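Reprendre le rugby à toucher après quatre ans d'arrêt

Août 2025

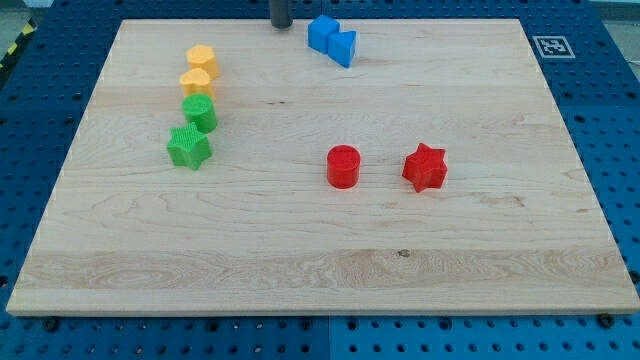

Pourquoi le toucher et pas le XV

J'ai joué au rugby à XV pendant onze saisons, surtout en deuxième ligne, dans des clubs de niveau régional. J'ai arrêté à cause d'une épaule qui sortait trop facilement. Le chirurgien m'avait laissé le choix entre une opération et un autre sport. J'ai choisi un autre sport, puis je n'en ai pratiqué aucun.

En avril, un ancien coéquipier m'a parlé d'une section de rugby à toucher qui s'entraîne le mardi soir, sur le terrain annexe du stade. J'y suis allé sans conviction. J'avais gardé du toucher l'image du petit match d'échauffement, celui qu'on joue en survêtement en attendant que tout le monde arrive. En compétition, c'est un autre jeu : six contre six, un terrain plus petit, six touchers avant de rendre le ballon, des remplacements illimités et pas de jeu au pied.

Je suis resté. Voici ce que j'ai noté au fil des semaines, pour ceux qui hésitent à faire pareil.

Les premières séances

La première a été pénible. Au XV, un deuxième ligne peut se cacher un peu entre deux rucks. Au toucher, après chaque contact, toute la défense doit reculer de sept mètres, puis remonter, puis reculer encore. Au bout de trois minutes j'étais sorti, les mains sur les genoux, et j'ai regardé jouer des gens de cinquante ans qui n'avaient pas l'air essoufflés.

Le cardio revient assez vite quand on vient régulièrement. Les réflexes, beaucoup moins. Pendant un mois j'ai continué à baisser l'épaule en arrivant sur le défenseur, ce qui ne sert à rien et vaut une pénalité. Il faut désapprendre ça. Le porteur se fait toucher, s'arrête, pose le ballon entre ses pieds à l'endroit exact du toucher et passe par-dessus. Si on le pose un mètre plus loin, l'arbitre rend le ballon. Je me suis fait reprendre là-dessus quatre fois dans mon premier match.

L'autre difficulté, c'est la passe. Je n'ai jamais eu de bonnes mains et on ne m'en demandait pas tant. J'ai donc travaillé seul, contre un mur, dix minutes le matin avant de partir au travail. Côté gauche, c'est correct. Côté droit, le ballon tourne encore dans le mauvais sens une fois sur trois.

Le matériel

Il n'y a pas grand-chose à acheter. Les crampons vissés sont interdits, on joue en crampons moulés ou en chaussures de terrain synthétique. J'ai cherché du neuf, puis j'ai trouvé une paire presque intacte chez Resell, le dépôt-vente près de la gare. Elle me va bien, à condition de mettre des chaussettes fines.

Pour le reste : un short sans poche (les doigts se prennent dedans), un maillot près du corps et un ballon taille 4, un peu plus petit que celui du XV. Le club prête les ballons à l'entraînement, mais pour s'exercer chez soi il vaut mieux avoir le sien. Le mien vient de chez Kolář, le magasin de sport de la zone commerciale. Le grip était trop lisse au début, ça s'est arrangé à l'usage.

La préparation

Je cours deux fois par semaine en plus de la séance collective. J'ai essayé les longues sorties, sans grand résultat sur le terrain. Le fractionné sert davantage. Je fais des lignes droites de 100 mètres avec retour en marchant, et quand les jambes répondent, une série de 300 mètres pour finir. Une fois toutes les deux semaines, je cours un 800 mètres chronométré sur la piste, juste pour avoir un repère.

Pour l'épaule, je garde les exercices à l'élastique que le kiné m'avait donnés à l'époque. Elle n'a pas bougé depuis la reprise. Les mollets, en revanche, ont mal supporté les premières semaines, et j'ai dû sauter deux séances en mai. J'aurais dû commencer plus doucement.

Le tournoi de Grondeo

On a terminé la saison par un tournoi à Grondeo, avec douze équipes mixtes réparties en trois poules. Il faisait très chaud et les matchs duraient deux fois quinze minutes. On a perdu le premier de six essais, gagné le deuxième d'un essai et fait match nul dans le troisième, ce qui nous a envoyés dans le tableau de consolation. On y a perdu en demi-finale contre Cukton, une équipe qui joue ensemble depuis longtemps et qui faisait circuler le ballon beaucoup plus vite que nous.

J'ai marqué un essai, mon premier depuis 2019. Deux mètres de course, défense mal replacée, rien de remarquable. J'ai aussi laissé passer deux fois mon vis-à-vis à l'intérieur parce que je regardais le ballon. L'entraîneuse nous a demandé de revoir ça à la rentrée : en défense, on garde les yeux sur les hanches du joueur en face et on parle à son voisin. Je ne parle pas assez.

La buvette faisait des galettes-saucisses, et la file était trop longue pour manger entre deux matchs. L'an prochain, j'apporte des sandwichs.

La rentrée

Les entraînements reprennent la première semaine de septembre, toujours le mardi, avec un deuxième créneau le jeudi si la mairie confirme l'éclairage. La licence est moins chère que celle du XV. Il faut un certificat médical pour une première inscription, je conseille de prendre rendez-vous tout de suite, mon médecin n'avait plus de place avant trois semaines.

Je passerai sans doute à l'aile. C'est là qu'on court le plus, mais il y a moins de décisions à prendre, et ma passe à droite n'est pas encore prête pour le milieu.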